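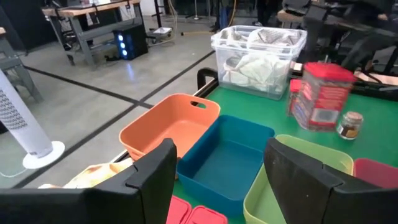 Wrist camera, gripper open over the teal bin. Bin table, October.

Notebook, cell 2, October. Started 9:40.

Working through the house rules for the bin table with Nadine. The old sheet was written for the Brorholm arm and half of it refers to buttons we don't have anymore. Zaid wants one page that can hang by the controller. Randa will check it against the risk assessment before it goes up.

Things we kept as they were:

Manual mode at reduced speed whenever a person is inside the tape. Enabling switch in the hand of the person who is inside, and that person only. Pendant never left on the table.

Things we changed:

Start-of-run check. The old text said "area clear," which everybody reads differently. New text: the table holds only what is on the run sheet, cloth included. Any cloth hanging over the table edge gets folded back or written on the sheet as an object. Same for lids. If a lid is part of the task it has a line, otherwise it goes on the shelf.

Floor. Nothing with a cord stands next to the table during an automatic run. Fans, chargers, extension leads, all of it. Cable on the floor gets routed along the wall or covered. Nadine asked if the fan counts when it's unplugged. Yes, it's still something to trip on when you back away from the arm.

Glass. We argued over this one. Maureen would ban it from the table. I'd rather allow it with a lower grip force and glasses on for anyone in the room, because Khoury asked for jars in their object list and we'll be doing them one way or another. Wrote it my way for now with her objection noted. Zaid to decide.

Grip force. Limit stays at 3 steps below the default for thin plastic bins. The setting goes on the run sheet every time, even when it hasn't changed.

Camera. Wipe the lens before the first run, then save one still with the gripper open and both fingers in view. If the fingers sit differently from the reference still, stop and check the mount screws. The label on the red and white tin came out blurred in this one, so I added "arm at rest for the still" to the sheet.

11:15. Tried the new start check with Birgit reading and me doing. Two lines were in the wrong order: she had me confirming the stop button after enabling the drives. Swapped. She also wants the stop button tested by pressing it, with the reset logged. Agreed.

Log interval: Cellum's template says inspect finger pads every 3,000 cycles. We're going with 700 until we have our own wear numbers. Counter read 378 this morning, pads were last changed at zero.

Open:
- Randa: does the tape line match the distance in the assessment for the longer fingers?
- Zaid: glass, see above.
- Me: type up the page, take the Brorholm sheet down, date both copies.
- Ask Geltus for the current manual. Ours is missing the section on restart after a protective stop.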